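Drorkum Paper Absorbency Tables

Version 3, April release

Contents

Drorkum is a set of absorbency and tear readings for uncoated brown papers sold on rolls. It covers 368 papers, one row per paper. The readings were collected by Mindico and are distributed as tab-separated text in UTF-8.

Fields

paper_id: string, unique, assigned at intake
grammage: grams per square meter, measured on conditioned sheets
cobb_60: water uptake after 60 seconds, grams per square meter
tear_md, tear_cd: tear strength along and across the machine direction, millinewtons
recycled: yes, no or unknown

Missing values are left blank. Zero is a valid reading only in the recycled-content supplement. 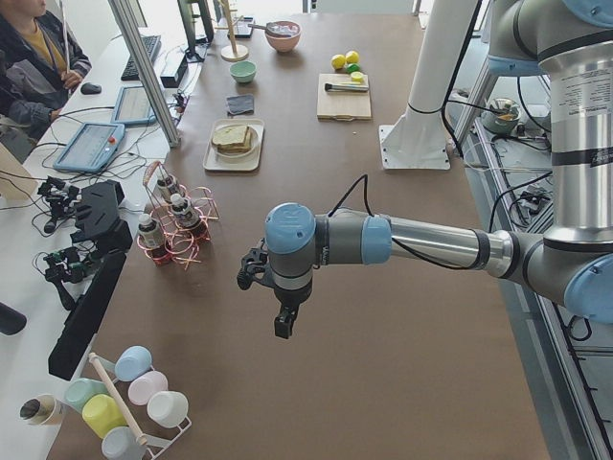 Brown paper as a table covering, with an arm reaching over the table.

Known problems

Rows imported from the older Ikex tables give tear strength in one direction only. The direction was not recorded, so the value is stored in tear_md and flagged in the notes column. Do not average flagged and unflagged rows.

Papers below 90 grams per square meter often wet through during the Cobb test. These readings are kept but marked "through".

Loading

The Kikuchi reader accepts the files without conversion. Older builds stop at 3,000 lines and give no warning; check the row count after loading the supplement.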